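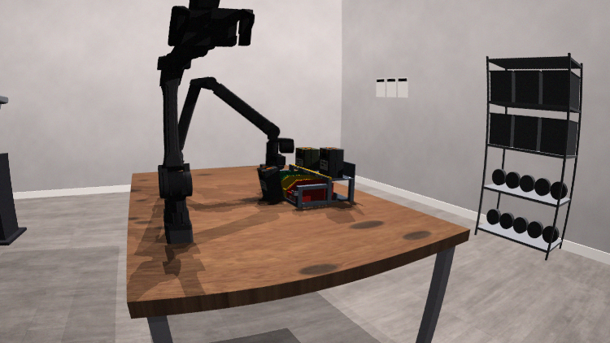
Remedios Ocampo wrote back that the old section had her ringing people at nine at night to ask who was bringing the key, and could the new one please start with the key. So it starts with the key.

Section 5. Setting up a neighbourhood listening circle

Read all of it before you book anything. Sections 3 and 4 (host training, safety checks) should be done and signed off. If they're not, stop, go back.

What you need before step 1

Two trained hosts. Not one and a friend.
A room you can have for the same slot every week.
The Drerley host folder, printed. Phone copies are no good in a basement.
On-call number for the night, written on paper, in both hosts' pockets.
Petty cash, $40 per circle. Keep the receipts.

5.1 Key and room

1. Get the key, or the name of the person who opens up. Write it on page one of the folder. Do this first.

2. Get a second way in. Another key holder, a lockbox code, whatever the building allows.

3. Visit at the same time of day the circle will run. A room that's quiet at noon can have a drum class next door at 7 pm. Sit down for ten minutes and listen.

4. Check the toilet is on the same level and unlocked in the evening. Check the ramp. Check the outside light comes on.

5. Find out where people can step out to. Hallway is fine if it's not being used as a waiting room for something else. Outdoors is fine in summer, not great in July.

6. Book six weeks minimum. Don't accept "we'll see how it goes".

Note: Mellwood sites share a booking sheet with the food pantry. Pantry bookings win. If you get bumped, see 5.6, don't just send round a text.

Caution: no police stations, courts, or any office where someone might have had a benefits interview. We've been offered all of these, kindly. Say thanks and keep looking.

5.2 Letting people know

1. Use the flyer in the back of the folder. Change the place, time and host first names only. Leave the rest of the wording alone, it was fought over.

2. Don't write "therapy", "treatment" or "counselling" anywhere. The circle is people listening to each other with two trained neighbours in the room. Say that.

3. Letterbox drop. The Sison round is 1,991 addresses and takes a long weekend with enough legs. Smaller rounds are mapped in appendix C. Skip "no junk mail" boxes, yes even though it isn't junk.

4. Leave flyers at the clinic, the laundromat, the barber, the school office. Ask first. Go back after two weeks and take away the tatty ones.

5. No sign-up form. People can ring or just come. If they ring, take a first name and any access needs and nothing else.

Note: somebody will ask you to put it on the neighbourhood Facebook page. Fine, but turn comments off. People have been named in comments before.

5.3 Before the first night

1. Hosts talk on the phone the day before. Who opens, who closes, who steps out with someone if they need to leave. Decide now. You will not decide well in the moment.

2. Agree your signal for "I need you to take over". A hand flat on the knee is what most pairs use.

3. Ring the on-call number and check a human answers. If it goes to voicemail, ring the Brikesar office before 4 pm. No on-call, no circle.

4. Buy tea, milk, something to eat that doesn't crunch. Tissues. Two boxes, and don't put them in the middle like a centrepiece.

5. Re-read the five agreements aloud, both of you. Sounds silly on the phone. Do it anyway.

5.4 On the night

1. Arrive 40 minutes early. Both hosts.

2. Heating or fan on first, then chairs. Circle, no table inside it. Leave the gap nearest the door so latecomers don't have to cross.

3. Put out fewer chairs than you think. Spares stacked within reach. Pulling one in for a latecomer feels welcoming, a ring of empties feels awful.

4. One host sits where they can see the door. The other sits across, not beside.

5. Kettle on. One host stays near it while people come in, the other stays near the door. Don't both hide in the kitchen.

6. Start on time even if it's you and one person. If it's you and noone, wait half an hour, then lock up and fill in the sheet. Still counts as a circle. Come back next week.

7. Open with the agreements. Read them off the card:

What's said here stays here, unless someone is in danger.
You can pass. Every time, if you like.
Speak from your own life.
No fixing, no advice unless it's asked for.
You can leave and come back.

8. Say the "unless someone is in danger" part slowly and ask if anyone has questions about it. People nod through it. Ask again.

9. One round, each person, name and how the week has been. Hosts go first and keep it short. Short means under a minute.

10. Then the open part. Silence is fine. Count to twenty in your head before you fill it, then don't fill it.

11. Ten minutes from the end, say so. Nobody new starts a long story after that. If someone does, thank them and ask if they'd like to go first next week.

12. Close with the same words every week. Card is in the folder pocket. Lights on full after, not before.

Caution: do not ask anyone to tell what happened to them. Not in the round, not at the kettle, not in the car park. If they want to tell it they will. If someone goes into a lot of detail and others are getting pale or restless, the host nearest says "I'm going to slow us down for a minute", feet on floor, everybody breathe, and check back with the speaker first.

Caution: if someone says they plan to hurt themselves or someone else, one host steps out with them and rings on-call. The other keeps the circle going or closes it early. Neither host drives anyone home. If it's immediate, call emergency services first, on-call second.

5.5 After

1. Stay in the doorway for a bit. A lot gets said with a coat on.

2. Chairs back how you found them. Take a photo on the first night so you know how that was.

3. Wash up, bins out, key back where it lives.

4. Hosts sit together for ten minutes before leaving. What's heavy, what can be put down, is there anyone to mention to on-call. Not in the cars. Sitting.

5. Fill in the sheet. Date, number of people, anything broken. No names, no stories. If you've written a story, tear it up and start the sheet again.

6. Sheet goes to Brikesar by Monday. A picture of it is fine as long as it's readble.

Note: if you go home and can't sleep, ring on-call yourself. It's for hosts as well. Hosts forget this more than anything else in the folder.

5.6 When something's off

Room locked, no key holder. Meet people outside, tell them plainly, walk to the backup place if you have one. One host stays at the original door for half an hour.

Host is sick. Ring the spare host list, top to bottom. Noone free, cancel. A single host does not run a circle, no matter how experienced.

Too many people. Over fourteen, split in two only if there are four trained hosts present. Otherwise keep one circle, shorter round, and tell the office so we can look at a second night.

Someone turns up drunk or high. They can stay if they can sit and listen. If not, one host walks them out, offers tea, gives them the card for next week. They're still welcome next week, say it out loud.

Reporter, researcher, student on placement. Not in the circle. Take their details, pass to the office. This includes nice ones.

Two people in the room with history between them. Usually you'll see it before you hear it. Host speaks to each at the kettle, separately. Either may want the other night instead, so have the times for nearby circles on you.

5.7 Week six

Ask the circle if it wants to go on. Ask it in the circle, not by text. If yes, rebook the room the next morning and go to section 6. If no, do the closing evening on page 31, and bring the key back to the office with the folder.

Changes since the April version: key moved to the front, flyer wording locked, spare host list added. Old copies still floating about, please bin them.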